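The table is finally clear

I have wanted a proper work table for years, and now I have one! It came out of the Clondmont furniture reuse barn for 40 dollars, which felt like robbery (in my favor), and it has been living under piles of stuff in the back room since March. Fabric, mail, a box of Prosen jars I swore I would label, the lot.

So this morning I put the radio on and cleared the whole thing. It took me 3 hours, mostly because I kept stopping to read old recipe clippings. The jars went to the pantry, the fabric went into the Psarras chest in the hall, and 26 pens went through the scribble test on the back of an envelope. Most of them failed.

And then I got to look at the top again! I had forgotten how pretty it is, all pale and blond, with those long streaks and the arches in the middle like little flames. It's laminate and I don't care one bit. I love it.
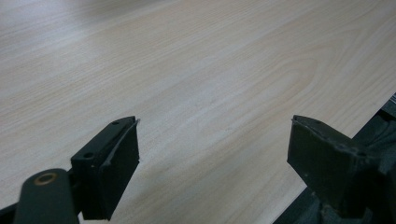 What goes back on it

Not much, if I can help it. The sewing machine can come out when I'm sewing and go away again after. I'd like one lamp, the smaller one from my Flodton days, and a tray for scissors and tape.

The first real job is the puzzle I've been saving, a harbor with far too much sky. It has up to 350 pieces left in the bag, depending on what the vacuum got. I'm starting with the edges tonight, right after supper, and I can't wait!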